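Household Tasks Working Group
Minutes of the meeting held 3rd December

In the chair: Simin Mahmoudi. Notes by the Clirkeck office.

1. Minutes of the last meeting
Agreed, with the spelling of Mägi corrected.

2. Are machines ready for chores?
The chair asked members to keep to what a shop or a household would pay for today. The Gulonden members said floor cleaning is settled and need not come back to the agenda. Picking up hard, boxed goods is close behind. Anything made of cloth remains slow. 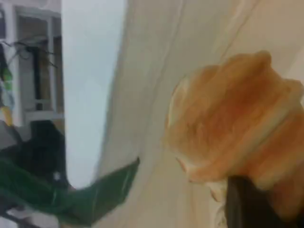
Soso reported that its shop customers ask most often for packing and tidying. They do not want a machine that needs a person standing next to it. Soso will not quote for bag work until a full shift can be run without help.

3. Bags and handles
Long discussion. A cloth bag changes shape each time it is touched, and a handle can lie flat, stand up or fold under. Mägi wants handles treated as a separate task from opening the bag. Gulonden disagreed and said a customer would see it as one job. The chair ruled that they be scored separately and reported together.

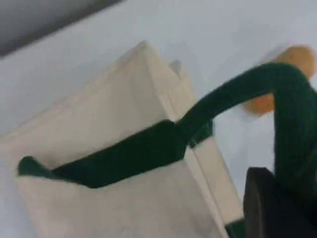 It was asked whether stiffer bags should be allowed. Agreed that they may be used for practice but not for scoring.

4. Scoring
A try counts only if no person touches the goods or the machine. Time limit set at 2 minutes. Mägi thought this generous, as a store clerk would need a few seconds. Left as it is until February. 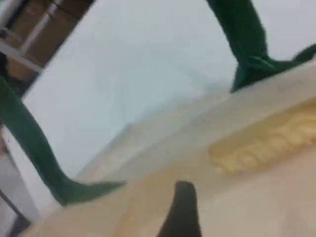

The number of tries per task stays at 300. A request to raise it to 2,000 was turned down on grounds of staff time.

5. Actions
Soso to send its list of shop tasks, most wanted first.
Mägi to write up the handle task on one page.
Clirkeck to book the room for February.

Meeting closed.

Recent items
Scoring sheet, revised
Folding towels: where we stand
Notes on shelf stocking
Room and parking

Comments (3)

backroom_dee: I pack bags for a living and 2 minutes made me laugh. Call me when it can do eggs.

T. from Gulonden: Item 3, we asked for our disagreement to be recorded in full. Please amend.

oldhand7: Will the handle page be posted here or only mailed to members?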